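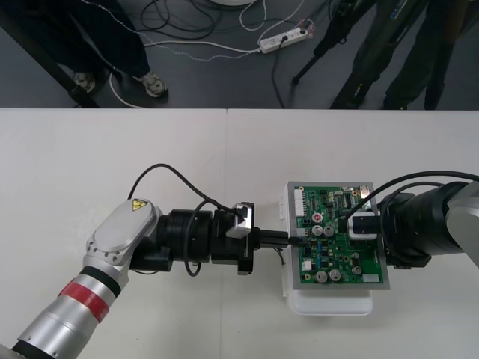 What is a board header?
A header is the fixed half of a wire-to-board connector. It is soldered to a printed circuit board and holds a row or block of pins, and the plug on the end of a cable fits over or into it.

Wire-to-board connectors carry power or signals between a circuit board and the parts around it, such as switches, motors and displays. They let a board be taken out and replaced without cutting or soldering wires. The plug half has a plastic housing with a metal contact crimped to the end of each wire. Many housings have a rib or a latch on one side so that the plug goes in only one way.

Cables that run between the same two points are usually tied or taped into a bundle called a harness. Wire colors help with tracing. In low-voltage DC wiring, red is commonly used for positive and black for negative, but the practice varies between makers - the wiring diagram is the better guide. 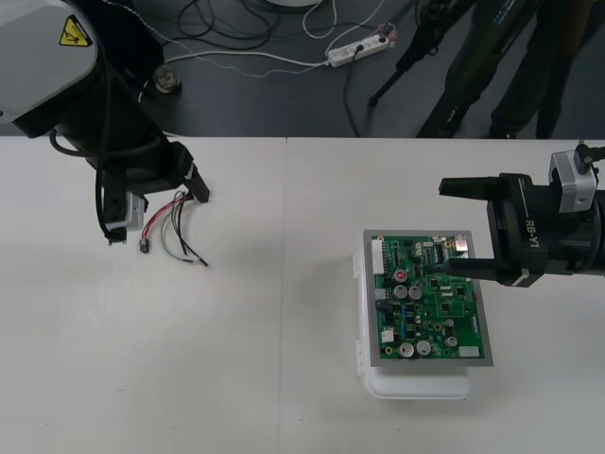
Why do plugs come loose from a circuit board?
The usual causes are a latch that was never fully closed, a cable with too little slack, and contacts that have lost their spring after many insertions.

Unplugging is done by the housing. Pulling on the wires can draw a contact out of its cavity or break strands at the crimp. Small plugs with a latch are released with a fingernail or a flat plastic tool and drawn straight out, in line with the pins.

Boards mounted in a metal frame or tray are easier to handle during wiring, as the frame can be gripped without touching the components. Static protection is still needed.

See also: crimp terminal, ribbon cable, terminal block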